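Ticket 4000 – Trulano hand gripper, width reading sticks at wide open
Status: open, waiting on Nisell support

Hi again! Adding what I did since my last note, sorry it's long.

The task is bottle caps off a soft surface and into a basin, shown by hand with the gripper so the arm at Vinen can learn it later. I've recorded 36 runs so far. In most of them the finger width tracks fine, but in the bad ones it stays at fully open even while I'm squeezing a cap.

Tried so far:
Restarted the unit – no change.
Recalibrated open and closed – good for a few runs, then stuck again.
Rolled back to build 343 – same thing, only slower to show up.
Dropped logging to 200 Hz like the Nikolaidis guide suggests – no luck.
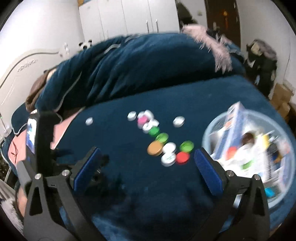 My bad runs nearly all begin from a wide-open start, so I'm wondering if the sensor saturates there and never comes back. I had the fingers spread way out over the caps on the teal-blue blanket, blue ribbed pads angled like a V, and that's the kind of starting pose I mean. Starting half closed seems better, but I've only tried it twice (and it makes the first grab really awkward!).

Could you tell me if there's a limit on the opening I should stay under? I can send the raw logs Sunday if you want them.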